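Combien coûte vraiment un robot qui range ?

Tu as sûrement déjà vu une vidéo où un robot plie des chaussettes ou met la table. La vidéo dure une minute, la musique est gaie, et à la fin il y a un prix. On se dit : bon, c'est cher, mais si toute la classe se cotise… Attends un peu avant de casser ta tirelire. Un prix sur une affiche, ça se lit avec méfiance, surtout quand il est écrit en gros.

Prenons un cas précis. Le catalogue Huneo propose un bras robotisé de table, le Mullemico, à 3592 euros. C'est beaucoup d'argent. Mais le vrai problème, c'est ce qu'il y a dans le carton : un bras. Un bras tout seul, sans pince au bout, c'est un peu comme un vélo sans guidon. La pince est à la page suivante du catalogue, avec son propre prix. Le câble aussi. Et la table solide sur laquelle il faut visser le tout, tu la trouveras dans un autre magasin.

Première question à poser au vendeur : qu'est-ce qui n'est pas compris ? Il n'aime pas beaucoup cette question. Pose-la quand même, et demande la réponse par écrit.

Deuxième question : que sait-il faire en sortant de la boîte ? Souvent, presque rien. Il sait bouger. Il peut aller à gauche, à droite, monter, descendre. Mais si tu lui dis « range le cube dans la bassine », il ne sait pas ce qu'est un cube, ni une bassine, ni ranger. Il faut le lui apprendre, et apprendre, pour un robot, cela veut dire recevoir des exemples. Beaucoup d'exemples. Ce travail prend des heures, et les heures des gens se paient. Voilà une ligne que les brochures oublient volontiers.

Le logiciel Weltitico, par exemple, promet un apprentissage « en quelques gestes ». Nous avons demandé combien. On nous a répondu que cela dépendait. De quoi ? De l'objet, de la lumière, de la table. Autrement dit, pour faire un budget, il faut essayer d'abord. Chez nous, pour un seul objet, il a fallu 81 essais avant d'obtenir un résultat qui nous plaise à moitié. Et quand on a changé d'objet, on a dû recommencer une bonne partie.

Troisième question : combien de temps va-t-il durer ? Une machine s'use. Les petites pièces en caoutchouc au bout des pinces s'abîment, les câbles se tordent. Si on prévoit 8 paires d'embouts par an et qu'on en achète seulement 2, il faudra bien trouver l'argent du reste quelque part. Quand on fait un budget, on écrit donc deux colonnes : ce qu'on paie une fois, et ce qu'on paie encore et encore. La deuxième colonne est souvent la plus longue – et personne ne la met sur l'affiche.

Pour préparer des exemples, on peut faire le geste soi-même, avec la main. Un gant porte un bloc couvert de dessins carrés noirs et blancs, qui servent à repérer où se trouve la main et dans quel sens elle est tournée. Le bout des doigts reste nu, juste à côté d'un petit bloc rouge.
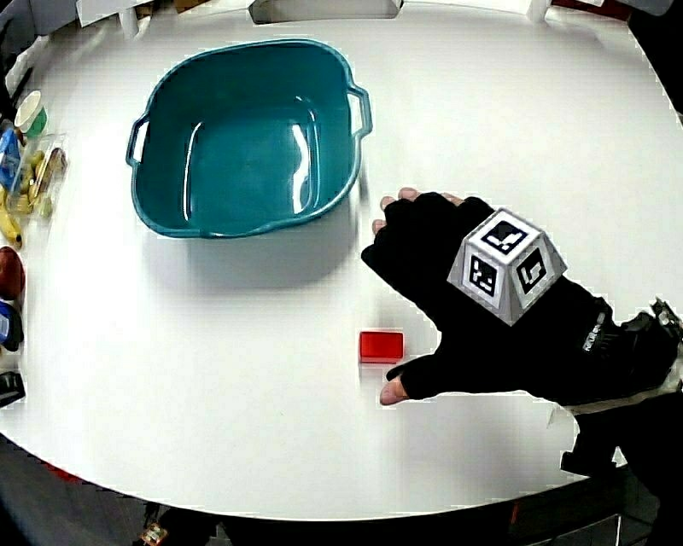 Atelier Azevedo – Groupe Achats et matériel, pages des jeunes lecteurs

Une bassine, un bloc, une table : cela paraît tout bête. Pourtant, quelqu'un doit être là, avec du temps devant lui. Dans ton budget, compte la personne avant la machine.

Est-ce qu'il faut renoncer aux robots ? Pas forcément. On peut en emprunter un pour un mois, en mai par exemple, quand les écoles font leurs projets. On peut aussi se demander si on en a besoin. Ranger un bloc dans une bassine, tu sais déjà le faire, et pour beaucoup moins de 3592 euros.

À toi de jouer : choisis une machine dans un catalogue, prends une feuille et trace les deux colonnes. Si une case reste vide, écris « à demander » dedans.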